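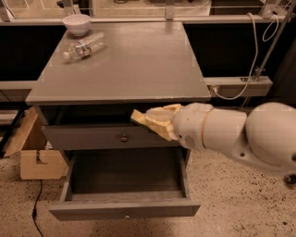

The gripper in front of the cabinet, with the bottom drawer well out and the top one open a crack.

Can a robot tidy up? A sceptic's guide for kids

You have probably seen a video of a robot folding a shirt or pouring a drink. Maybe you thought, great, when can I have one for my bedroom? I would hold off on clearing a spot for it.

I help with the after-school robotics club at Stockdale, where the project this year is called Drindevau. The name came out of a lucky dip of made-up words and it stuck. The students want a robot arm to open a drawer, put something in it and shut it again. A three-year-old can do that. The arm mostly can't, or couldn't when I started writing this, and I think the reasons are more interesting than the shiny videos.

What is the arm meant to do?

The job card taped up in our room says:
Open the drawer.
Pick up the bottle.
Put the bottle in the drawer.
Close the drawer.

That's 4 lines, and when the club wrote them in August everyone thought they'd be done in a couple of weeks. One student asked what we would do with the rest of the year.

Look at the first line again. Open the drawer. Which drawer? The cabinet has 2. How far should it open? If it only comes out a little, like the upper one in the photo, there's a dark gap and not much room to drop anything through. If it comes out as far as the lower one, there's plenty of space. You know that without thinking. The arm has to be told, or it has to be shown so many times that it picks up the pattern.

Why is a knob so hard?

Try this at home. Put on a pair of thick winter mitts, the kind you'd wear to shovel the driveway. Shut one eye. Now open a drawer that has a small round knob, using only your thumb and one finger.

You probably managed it, but I bet you slowed down. You also had help the whole time from your skin. You could feel the knob squash into the mitt, and you could feel if it was slipping. Our gripper has no skin. It closes, and as far as it knows, the knob is in there. Sometimes the knob isn't in there, and the arm pulls back a handful of air and carries on to line two as though everything went perfectly.

The club calls this "the proud miss". It is very funny the first few times.

What about the bottle?

A bottle on its side is a nasty thing for a robot to deal with. It can roll. It is also clear, so you can see the top of the cabinet right through the plastic. People are used to clear things. We notice the cap and the label and our brains fill in the rest of the shape. A computer looking through a camera may find the label easily enough and have a very poor idea of where the plastic stops.

The bowl has its own problem. It's white and smooth with a curved side, and a gripper with flat fingers would much prefer a block. The students voted on whether to add the bowl to the job card. I voted no. I lost.

How do you teach a robot something like this?

There are two main ways, and our club has argued about them all term.

The first way is to write rules. Move this far left, go down this much, close the fingers. Rules are tidy and you can read them. But if somebody bumps the cabinet, the rules still send the hand to the old spot.

The second way is to give it lots of examples. A person guides the arm through the job again and again, and the computer stores what the camera saw and how the arm moved each time. Then it tries to copy. One guide we read suggested 2000 examples. We have 42. When I pointed this out, I was told I was being negative. I was doing subtraction!

Is the robot smart, then?

This is where I get grumpy. People use the word "smart" for machines very quickly. If you learn to open one drawer, you can open nearly any drawer: the sticky one in the kitchen, the one at your nan's with a ring instead of a knob, a filing drawer at school. You don't need a new set of lessons for each.

An arm that has learned our cabinet has learned our cabinet. Swap the round knob for a long handle and it may be lost. Turn off half the lights and it may be lost again. I would call that practised. I'd save "smart" for later and see if it earns it.

Some of the students disagree with me, and they have a fair point as well. They say babies need a lot of goes at things too, and I wasn't standing beside any cribs calling the babies overrated.

How to watch a robot video like a sceptic

A sceptic is someone who asks for good reasons before believing a thing. You can be one and still like robots. When you see a clip of a robot doing something clever, try asking:

Is it sped up? Watch a person or a clock in the background.
Did they show one try, or lots in a row?
Who moved the objects into place first?
Is there somebody off to the side working the controls?
Would it still work in your kitchen, with your mess?

The club from Rotmont sent us a video of their arm stacking cups, and our students went through these questions one by one. They ended up with a list to send back. Rotmont answered all of it, including the bit about the playback speed, and then asked us the same questions about ours. That went quiet for a while.

What happens next?

The regional show is at Govdale and every team gets a table and a turn. Our students want to do the whole card, bowl included. I have suggested they do one drawer and do it well. We are still talking about it.

If you come along, ask any team how many tries it took. A good team will tell you the number.

Words to know

Gripper: the part at the end of a robot arm that grabs things.
Joint: a place where the arm can bend or turn, like your elbow.
Example: one go at a job, saved so the computer can learn from it.
Sceptic: see above, or ask the students who they think of first.

Posted 2021-12-13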